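What the Task Sheet Leaves Out

5 July 2021

Discussions of workplace automation usually begin at the end, with a machine doing a job and a count of the jobs removed. The earlier stage gets less attention. Before an arm can handle household goods, people handle them, with grippers in place of fingers, and their motions become the training record. At Prurero this is now paid floor work.

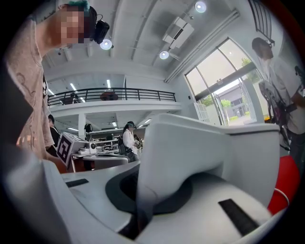
A white hand-held gripper in a bright, double-height room. 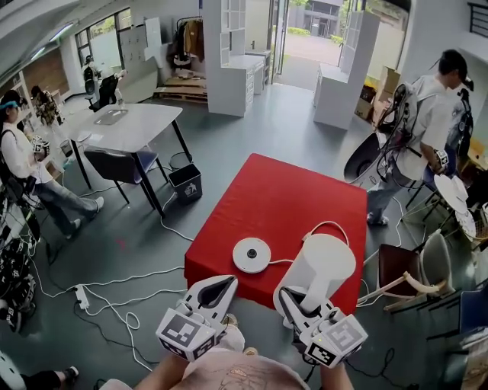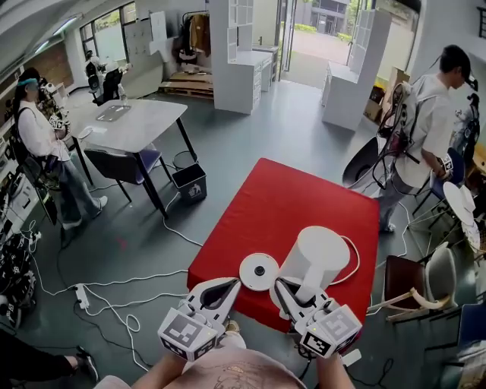

The skill involved is real and poorly classified. An operator at Prurero may log 200 repetitions of one task in a shift of 8 hours. Wrist angle, approach speed and grip force all affect whether a repetition is usable. The pay grade, however, was copied from general assembly.

Dondwood made the same error with its packing line and corrected it only in September, after losing two experienced operators. Its revised grade covers three things the old one omitted: fatigue limits, rest between sets, and a share in decisions about task design.

Employers should adopt that grade before the recording stage begins. Once the data exists, the operators have little left to bargain with.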